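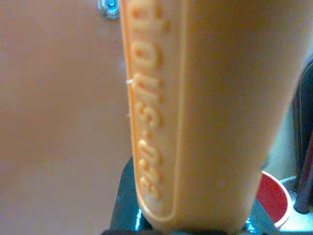 Home | Teams | Fixtures | Juniors | Contact

Speaker notes: welcome evening for new netball parents

Good evening everyone, and thank you so much for coming out after what I'm sure was a long day at work (do grab a tea, the urn's at the back).

I'm Yeison, I look after the under 11s, and Jhair Castaño does the under 13s. PAUSE, let Jhair wave.

We started out at Tultitz with 2 bibs short of a full set and one very flat ball, and I still can't quite believe we've got nine junior teams now!

Kit next. Shoes matter most, so please don't rush out and buy a dress before you've sorted those.

Mention the Jestden tournament in May. Coach leaves at half past seven, and yes, parents are welcome on it.

Then questions, and hand round the forms before people start drifting off to the car park.

Filed under: Club News, Juniors
9 comments | 1,357 shares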